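Visit report: Plirow furniture works, Plilley

Wivent trade visits, September

The Plirow works stands on the canal side of Plilley, in a brick building dated 1865 over the main door. It was put up as a rope walk, which explains the length of the ground floor and the lack of internal walls. Plirow has the ground floor and half of the first. The rest is let to Sitompul, who supply fittings and threaded parts to several firms in the district, Plirow included.

Our party of nine arrived at 10 and was taken straight to goods-in. Parking is poor. Anyone going on a later visit should use the public car park by the lock and allow time for the walk.

Goods-in and stores

Tube arrives cut to length and is racked by diameter. Fittings come across from Sitompul in returnable trays. The stores work on a two-bin system: when the front bin is empty it goes back with its card, and the rear bin is pulled forward. There was no computer terminal in the stores and we were told none is planned. Stock is checked by eye at the end of each shift and the cards are reconciled weekly.

The range is narrow. Plirow makes light chairs, stools and a small number of tube-framed stands for shops and market stalls. Customers are mostly halls, schools and caterers, and the order book is heaviest in late summer.

Pipe and fittings

The part of the visit of most interest to me was the joint work. White plastic pipe is brought together in a black fitting that takes more than one member, with a short length of pipe leaving the fitting at an angle and finishing in a threaded end. The thread is fine. A joint of this kind can be taken apart and remade without adhesive, and Plirow's view is that a stand which cannot be taken down will not be bought twice by a stallholder.

I asked about cross-threading. The answer was that it is the commonest fault in returned goods, ahead of split pipe, and that it is nearly always done by the customer. The instruction sheet has been redrawn to show the first turn being made backwards until the thread drops. Returns have fallen, although no figures were offered.

Metal brackets are bought in. Plastic ones were tried and given up after one season, the screw holes having worn oval.

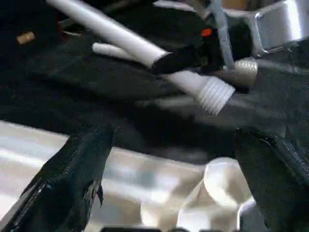 Chairs

Chairs are handled at black-topped tables with a dark covering to save the finish. The model we spent longest on is a plain white one with a square seat and four slender legs. It is checked upside down, which puts the seat underside and all the leg joints within reach at one height. White shows every mark, and smudges on the seat are the usual reason for a chair being sent back for wiping.

The checks were given to us in this order:

Leg joints, for play in both directions.
Seat edge, for flash or roughness.
Seat faces, for scuffs.
Feet, for level, on the flat plate.

The last of these matters more than it sounds. A hall floor is rarely true, and a chair that rocks on the plate will be reported as broken. The limit is set by feeler gauge. I did not get the value and have written to ask for it.

Stacking was discussed at some length. The present limit is eight to a stack. Beyond that the lowest seat takes a mark from the one above it — a cosmetic matter only, but enough for a buyer to complain. Spacers have been considered and rejected on cost.

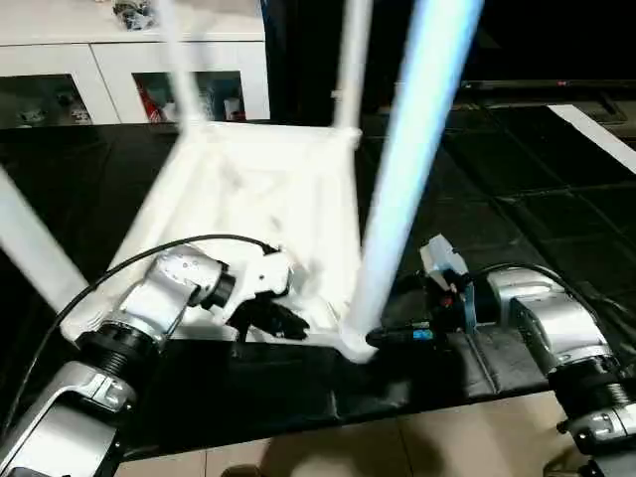
White square-seated chair, held upside down over the table.

Points for members

Sitompul's thread gauges can be borrowed on request. The first floor is reached by a steep stair and there is no lift. Tea was provided. The visit closed at noon, and a second date will be offered if there are enough names.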